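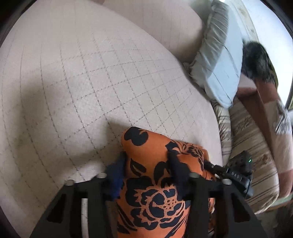

Orange print cloth held between the pads, second gripper on the gathered side. Quilted cover behind.

23/07/2026, bench notes, cloth gripper

Carrying on from the January notes. The hand-held pair is back together with the dark pads on and I have been using it on fabric at home instead of the offcuts in the workshop. The offcuts are all stiff canvas and told us very little. The orange cloth with the black flowers is much softer and folds up on itself as soon as you pinch it, so it is a better test of whether the fingers close evenly.

Settings as left by Onyekachi: spring preload at 9, finger stop at 84. I did not touch the stop. I backed the preload off to 5 after the first few goes because the trigger was making my hand ache, and put it back to 9 when the cloth started creeping down between the pads. Somewhere between the two is probably right but the adjuster only clicks in coarse steps. Asabe has a finer thread in her box of bits and says I can have it if I cut the new collar myself.

Pinching in the middle of the cloth gives a thick roll of fabric standing up between the pads. Good hold, poor for folding, as you then have to let go and find an edge anyway. Pinching near an edge is what we want. With one gripper holding and the other going for the edge from the side, I can get there most of the time if I come in low and slow. Coming in from above just pushes the cloth away.

Things to sort out:

Left pad lifts at one corner if I twist while holding. Needs fresh glue, and the face roughened first this time. Yến used the Dalen adhesive on hers and it has stayed put since January, so I will ask for what is left of the tube.

Pivot on the right side is stiff at the end of travel. I think the washer is too thick. Swap it and try again before filing anything.

Long fingers are a nuisance against a soft surface. They sink in a bit before they close and pick up the cover as well as the cloth. I had the quilting come up with it more than once. Try a shallower tip. Soledad drew one last winter, the file is in the Loretti folder under 2159 and I don't think it was ever printed.

Black on orange is handy for looking back over the pictures, as you can see where the folds run by how the pattern is squashed. Plain beige cloth on a beige cover was hopeless for that. I would stay with strong patterns for now and go back to plain ones later.

Róisín asked whether we still want the Wutus motors for the bench version. I said yes but no hurry. There is no sense in powering the fingers until the tips are settled, and the hand-held ones show up the same faults for nothing. She will keep them on the shelf by the lathe. The Flulier board can stay in its bag as well.

Tried at the end with the cloth folded double. The pads will take it but the second gripper tends to catch only the top layer. Not sure if that is the tip shape or me. Ask someone else to have a go without telling them which layer I am after, and write down what they get.

Next session: print 2159, reglue the left pad, change the washer, cut the collar if there is time. Preload stays at 9 until the collar is done. Please don't borrow the small clamps, I need them for the pad.

Get our workshop newsletter by email. You can unsubscribe at any time.
This site uses cookies to remember your settings. Accept / Manage choices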